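This site uses cookies to remember your settings. Accept | Manage choices

Looking after leather seating: speaker notes
Olga Rivadeneira, Ellwood staff training, January

Slide 1. Say hello, give the running time (33 minutes with questions). Handouts are by the door.

Slide 2. Ellwood has 141 armchairs on the books. Most complaints are about dull seats and grubby seams. Pale leather shows it first.

Slide 3. Vacuum before any cloth goes near the chair. Soft brush, low suction, along the stitching. Crumbs left in a seam get rubbed into the leather.

Slide 4. Cloth damp, never dripping. Wring it twice. Pass the sample round. Renato asked last time about washing-up liquid: no.

Slide 5. Quilted seats. Do one panel at a time, then the seams, then the arms. Leave this slide up while people ask.

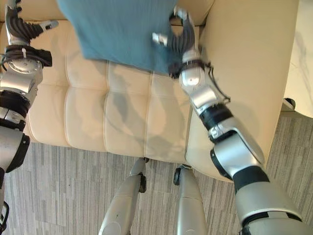

Slide 5: cream leather armchair with a quilted seat, teal cloth held over it.

Slide 6. Let the chair dry away from the radiator. Conditioner only on the months marked on the sheet. Lerato has the spare sheets.

Questions, then tea at the back.

Last updated: January
Contact | © Ellwood | Back to top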